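FOR IMMEDIATE RELEASE

Flundum Opens Parts and Packing Room in Uden, Puts the Gray Bin Back on the Table

UDEN, August - Flundum, the storage and packing supply firm, is opening its new packing room to the public this month. Doors open Thursday at 9 a.m. Coffee until it runs out. The room is on the ground floor, street side, blue door, ring twice if the first ring does nothing.

The opening goes together with the launch of the Nerkex, a large open-topped bin for loose goods. Gray. No lid. Sold singly or in sets, available from the counter the same morning and by order after that.

"People kept asking us for a bin with less on it," said Didier Millet, who runs the packing side at Flundum. "No clips, no lid you lose in a week, no wheels. They wanted to see in and reach in. So we made that one."

First production run is 4,000 bins. Of those 1,105 are already spoken for, mostly by small mail order shops and two school supply depots in the region. The rest go on general sale Thursday.

WHAT IS IN THE ROOM

The packing room covers 150 square meters, in a former upholstery workshop. Flundum took over the lease in spring and did most of the fitting out with its own people. Light wooden tabletops throughout. Dark charcoal carpet on the floor, which raised some eyebrows in the trade, packing rooms are usually bare concrete or painted. The carpet stays. It is quieter, it is easier on the knees and ankles over a full shift, and a dropped jar has a fighting chance.

Sweeping is out of the question of course. Vacuum at lunch and again at close. Flundum has written this into the house rules, copies at the counter.

Visitors can try the tables for themselves on opening day. Bring your own goods if you like, an order you would pack anyway, and the staff will go through it with you. Fragile stuff welcome. Nothing that leaks please.

Shelving along the back is for cartons, flat. Paper and fill live under the tables. Tape has its own hook at each place, this was argued over for weeks and Mr. Millet lost, he wanted a drawer.

ONE BIN, ONE TABLE

The idea behind the room is a plain one. One bin per table, in the middle, everything for the order goes in the bin first and gets checked there, then it gets packed. No piles on the left, no maybe-pile on the right. If it is not in the bin it is not in the order.

Flundum worked this way for a long time in its old building, then drifted off it when the orders grew and the tables filled up with trays, baskets, shoe boxes and whatever else was handy. Mistakes went up. Wrong color, one short, somebody else's instruction sheet. Going back to the single bin was the first thing decided when the new lease was signed, before the paint, before the lighting, before anybody had measured the doorway (the doorway was too narrow for the old cabinets, they were sold).

"You look down, you see what you have," said Mr. Millet. "With a stack of trays you are looking at the top tray."

The open top matters here. A lidded bin gets closed, and a closed bin gets something put on it. After that it is a shelf. Flundum's staff tested lidded and unlidded versions side by side for 100 working days before the lid was dropped from the plan, along with a hinged front that pinched fingers and a pair of rope handles nobody on the night shift could stand.

LOOSE AND SHINY THINGS

The room has been set up with awkward goods in mind. Crinkly bags, clear sleeves, thin see-through wrap, refill pouches, small hardware in a twist of film. These slide off a tabletop, they slide off each other, and on a pale surface a clear bag is easy to miss altogether. In a deep-sided bin they stay put long enough to be counted.

Lighting took several tries. Too much from overhead and any shiny surface throws it straight back at you, so a clear sleeve lying on a bright patch disappears. The lamps were moved twice and may move again. Packers who wear glasses were asked to sit in first and their complaints were taken down word for word.

Advice from the packing staff, also printed on a card which is free at the counter:

Empty the bin completely between orders. Tip it, look, run a hand round the corners.
Heavy things in first, against the side nearest you.
Film and sleeves last, never under a carton.
Count out loud if you are alone. Count silently if you are not.
Scuffs are fine. Cracks are not, bring it back.

ABOUT THOSE SCUFFS 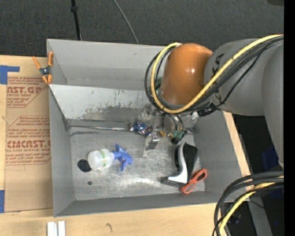
A working bin picks up marks in its first few weeks and then more or less stops looking new, and Flundum would like buyers to know that going in. The floor of the bin takes the most of it. Boxes get dragged, metal parts get dropped, someone sorts screws in there on a slow afternoon. Staff were asked whether they wanted a liner and the answer was no, a liner wrinkles and small parts crawl underneath.

Cleaning is a damp cloth and a drop of dish soap. Skip scouring pads, skip anything with grit in it. Dry before use if paper goods are going in next. A bin that has had oily parts in it should be kept for oily parts, put a sticker on the outside and leave it at that.

Old bins will not be thrown out. From August, Flundum takes back any Nerkex in any condition at the Uden counter. Usable ones go to the repair shelf and are sold on at a lower price, with the worst scratches pointed out to the buyer beforehand.

BASHIR TABLES TO FOLLOW

Later in the season the company will add the Bashir, a packing table in two heights with the same light wooden top as the ones in the room. Opening-day visitors can put thier name on the waiting list. No deposit. Prices are not fixed yet, the delivery costs are still being worked out and Flundum does not want to print a number twice.

The table is sized so one bin sits in the middle with elbow room on both sides. It is delivered flat and goes together with eight bolts. Mr. Millet has put together a good many of them by now and suggests a second pair of hands for the legs.

Short packing sessions start the week after opening, mornings only, small groups, for shops that pack their own orders and for anyone moving house who would like their plates to arrive whole. Sign up at the counter. Sessions cover the bin, the order slip, wrapping glass, filling gaps in a carton and closing it so it stays closed. Wear shoes you can stand in.

PRACTICAL

Opening: Thursday, from 9 a.m., until 5 p.m.
Place: Flundum packing room, Uden. Ground floor, blue door.
Entry: free, no sign-up for opening day
Parking: in the side street, not in front of the loading door please, the van needs to get out at noon
Press: welcome from 8.30, before the public. Photos of the room, tables and bins are allowed. Please ask packers first before taking there picture.

Interviews with Didier Millet can be arranged on the day, short ones, he is also doing the coffee. Sample bins for review are available in limited number and have to be picked up in person.

About Flundum
Flundum makes and sells bins, tables and packing supplies for small shops, workshops and households. The company is based in Uden.

Contact
Flundum press desk, Uden. Ask for Didier Millet at the counter or leave a message, calls returned after 3 p.m.

- END -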